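Home News Projects Publications Contact

Planning for Fabric: A Conversation with the Software Group at Podix

The software group at Podix has spent the past year rebuilding the planning layer of Flumia, its control package for handling cloth. In August the group moved its main work to the Wostiswood site, where a member of the team agreed to discuss the changes.

The earlier release, the engineer explained, treated a cloth as a fixed outline. "The planner chose a grasp point and held to it, even when the fabric had folded over itself. We were planning for a shape that no longer existed."

The current version updates its estimate of the fabric 12 times per second and keeps 2 candidate grasps available at all times. If the first loses its score, the controller moves to the second without stopping the arm. Patterned bedding remains the hardest background for the perception module — a printed flower and a real crease can produce very similar edges.
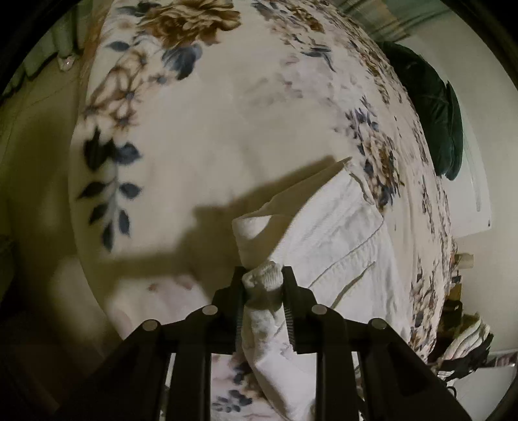
According to Murthy, the segmentation step still deserves more attention than the planner, and a white cloth lying near another white item should be a standard test before any release. The engineer agreed. "Color alone does not separate them. We now rely on seams, shadows and the direction of the folds, and the model reports how certain it is. When certainty is low, the planner asks for another view."

Tooling has also changed. Each recorded grasp is replayed against 40 stored background types, and a full replay takes 42 minutes. Developers receive the results by 7 a.m., along with a list of the cases in which the new build and the old one disagree.

Asked about the next release, the engineer named force control. "The jaws close to a set position today. We want the software to decide how firmly to hold, and to revise that decision during the lift." The interface for that work is being drafted, and partner sites will receive it first.

Shares 42 | Comments 2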